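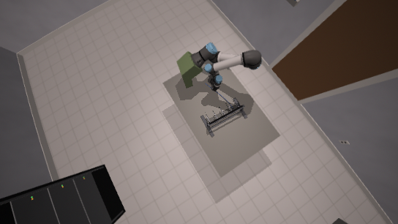
Figure 1. Simulation model of the Seton cell: arm on its angular support, rod at the rack.

Seton cell, progress report to Arasberg
Period ending October
Prepared by Raquel Carrilho

1. Work done

The cell model is now in step with the machine on the shop floor at Trevoritz. The table, the arm support and the rack were measured again after the cell was moved, and the new positions were entered in the model. The rack had been drawn square to the table. It is set diagonally on the real cell, and the model now shows it that way.

The wrist joint was stripped and regreased. There was play in it when we took the cell over, and the rod tip wandered at the far end of its reach. Bangash supplied a new bearing and seal under the existing service agreement, so there was no charge to the grant. After refitting, the joint was run in at low speed for 4 hours and then calibrated.

We ran 200 approach cycles in simulation, taking the rod to the fittings on the rack and back to the rest position. Two runs stopped on a joint limit at the elbow. Both came from the same waypoint, which has been moved. The full set was repeated with no stops.

On the real cell we have completed 100 cycles with the revised path. The arm was checked for loose bolts halfway through and at the end. One bolt on the support had lost torque and was replaced with a longer one. Thread lock has been added to the setup sheet for all the bolts there.

2. Maintenance routine

The routine agreed in the last report is in use. The operator wipes down the joint caps and checks the rod for straightness at the start of each shift. Backlash is measured every 200 running hours and written in the cell log. The first reading was within limits. The log is kept on paper at present, and we would like to move it to the shared drive once the operators have logins.

3. Problems

Delivery of the spare rod is late. We have one rod in use and none on the shelf, so a bent rod would stop the cell. Bangash have promised a date but have not yet confirmed it in writing.

The rack feet are still held with temporary clamps on the real cell. Permanent fixings are drawn and waiting for workshop time.

4. Next period

Fit the rack fixings and measure its position again. Repeat the real cycles at full speed. Train a second operator in calibration, as only one person on site can do it now.

5. Spending

Spending is within budget. No change to the plan or the end date is requested.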